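Books & Collectibles > Buying, Selling and Valuing > First Editions

Is my first edition worth anything or am I being strung along?

I have a children's fantasy hardcover my aunt left me. A listing on the Tudier marketplace has what looks like the same book for 1000 dollars, and a buyer from Promdale has offered me 15. Both say "first edition." The copyright page on mine says first published in May and there is no number line that I can find. The jacket has a clipped corner. Who is telling the truth?

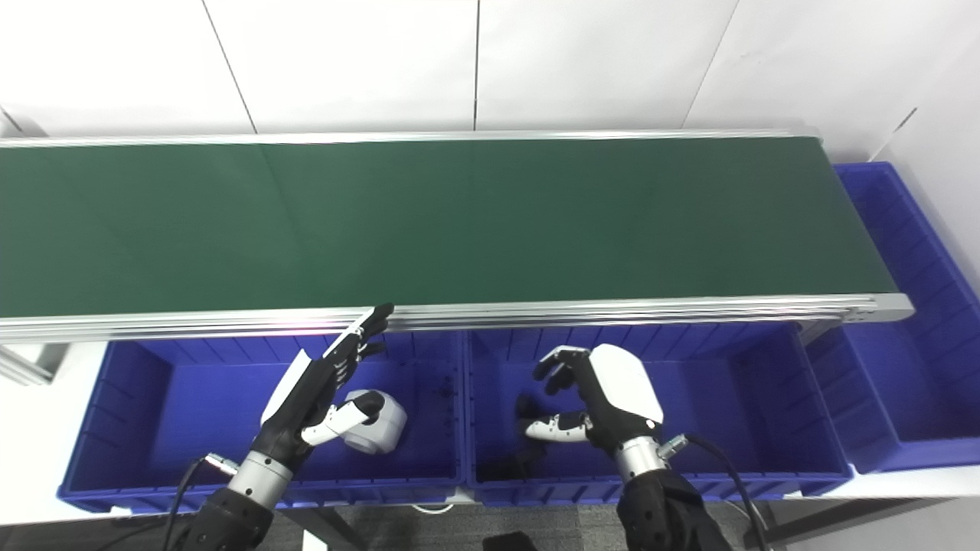 lidwood_shelf

Possibly neither of them. An asking price is a wish. Anybody can type 1000 into a box and leave it there for years, and I have watched plenty of listings do exactly that. Look at sold prices only, and throw out any sale where the condition isn't described.

"First edition" is also doing a lot of work in these ads. What collectors pay for is the first printing, and a book can say "first published" on its tenth reprint.
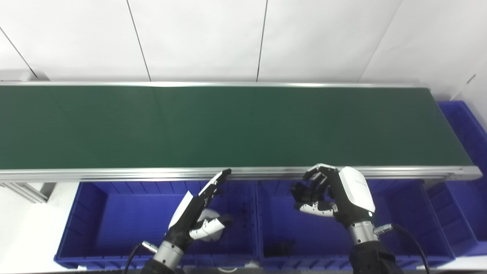
A clipped jacket hurts too, whatever the seller tells you about it being common. It removes the price, and book club copies often had no price to begin with, so a careful buyer will wonder. Check the back board for a small stamped dent near the spine.

inkandfoxing, posted 15 Feb 2026

I sold mine for 111 and was happy. Just take an offer you like.

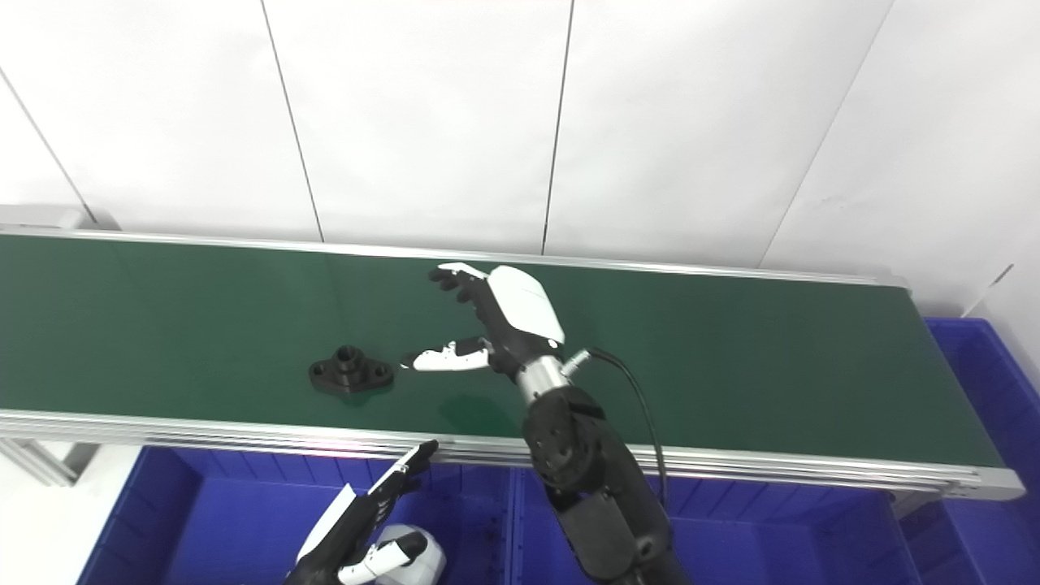
Kapoor Rare Books

I'd want to know the print run before believing any number. If the first printing was tiny and mostly went to libraries, clean copies are scarce. If it was huge, they aren't – and most were huge. Compare page count as well; a copy I was once sent as a first had 402 pages when the true first had fewer. Photograph the copyright page straight on, and lay the book on something plain and dark, like the green belt with the black machined part on it, so the edges of a pale jacket show up clearly. Then send the same photos to two dealers and don't tell either one what the other said. If somebody wants a fee for a "certificate," walk away.

Contact us | Back to top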